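Tuvudham line follower kit: worth it?

gluefingers
Bought the Tuvudham kit in December and finally opened it. The box says "ready in one evening." It doesn't say which planet's evening. Three bags of screws, all the same length except the ones that aren't, and a manual that skips from step 9 to a picture of a happy child. Has anyone got theirs to follow a line, or does it just visit the line now and then? 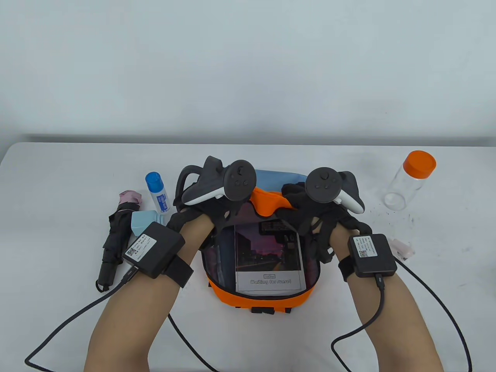

Orange backpack, open on the table

Lucrezia Marras
Mine follows fine on black tape. On marker it goes off to find itself. Turn the little sensor screw until the light flickers, then back it off a hair. And throw away the batteries that come with it.

endine_owner
Or throw away the kit. The Endine costs 30 bucks more and the wheels are round.

gluefingers
The wheels are supposed to be round? I'll try the screw tonight. Tape I have plenty of.

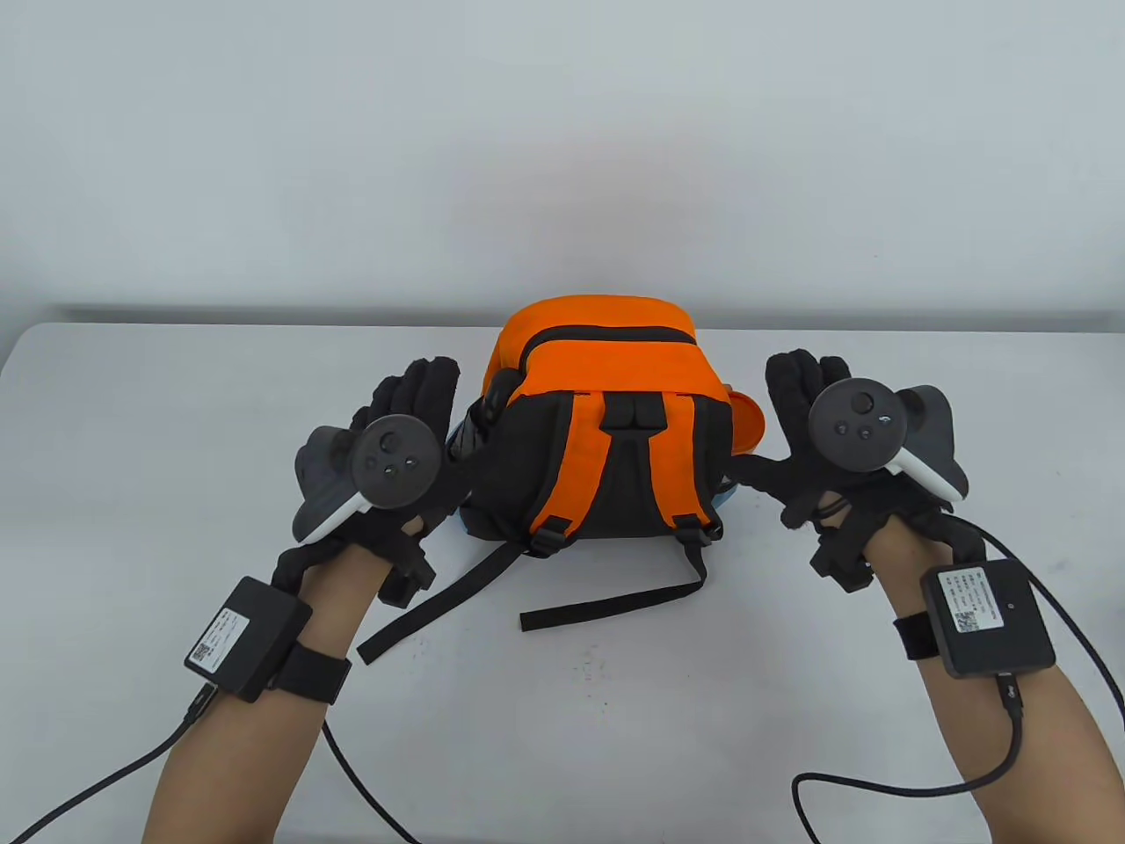
Lucrezia Marras replied that the Endine has its own troubles, mainly a motor board that cooks itself if you stall it against a chair leg. She's on her second one. The Tuvudham is slow, but slow things hit chair legs gently.

endine_owner
Don't stall it, then. I've run mine for 200 hours and the board is fine.

gluefingers
OK, update. Screw turned, tape down, new batteries in. It did a full lap of the kitchen and then parked itself under the stove, where I suppose it lives now. Before I go in after it — the left motor sounds like a coffee grinder. 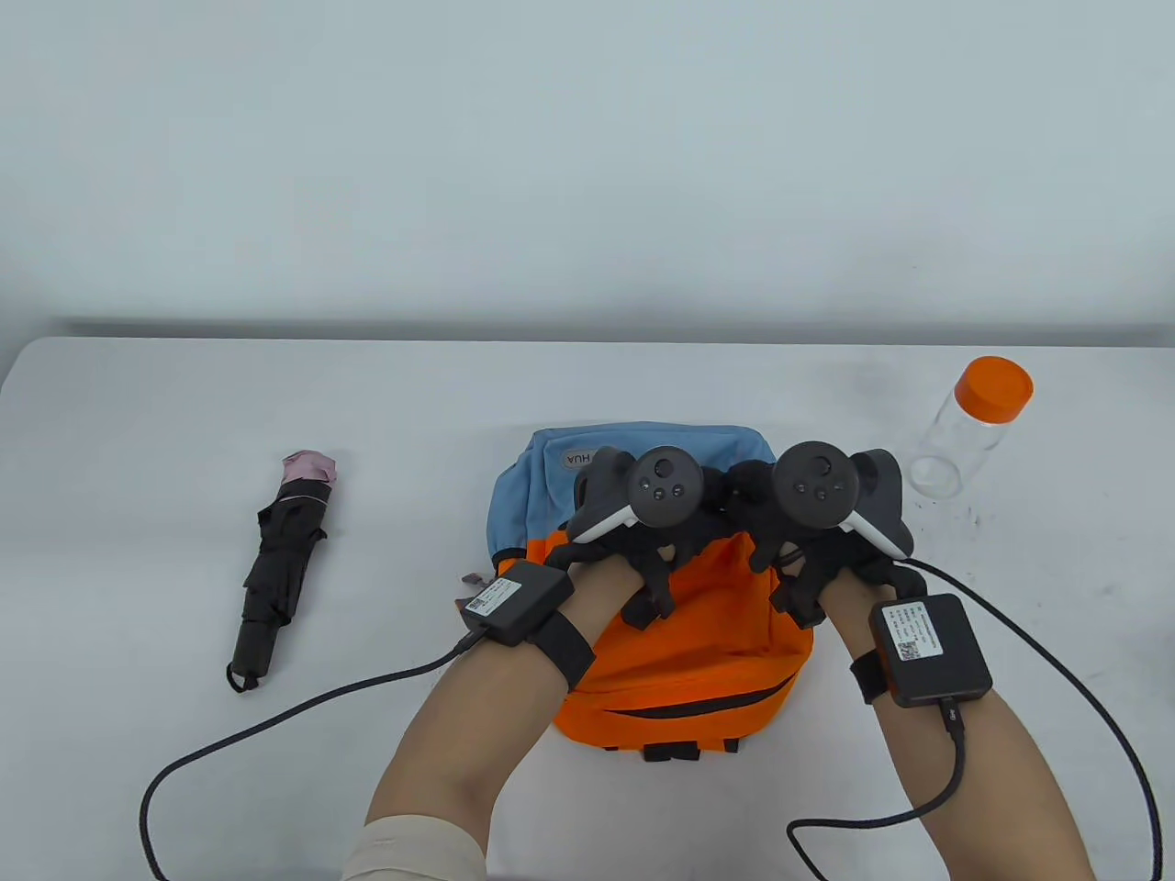
I did put the gears on in the order shown, but the drawing is the size of a stamp. Is there a washer in there I should have used? I've got one left over and it looks smug.

Lucrezia Marras
Washer goes between the big gear and the frame. Everyone has one left over.

solder_and_regret
Disagree on the washer. Mine ran worse with it. A dab of grease did the trick. There's a 968-post thread on this at the Grerholm board, and half of it is people yelling about grease.
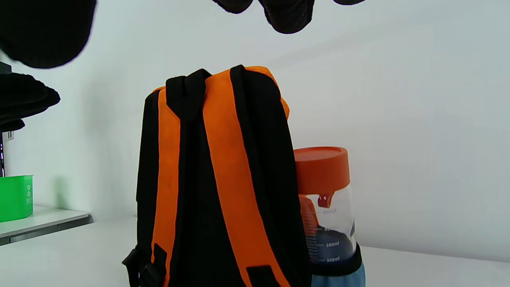

I read the whole thing so you don't have to. The short version is white grease, not much of it, and keep it off the tires.

gluefingers
Grease it is. Washer's going in the drawer with the others.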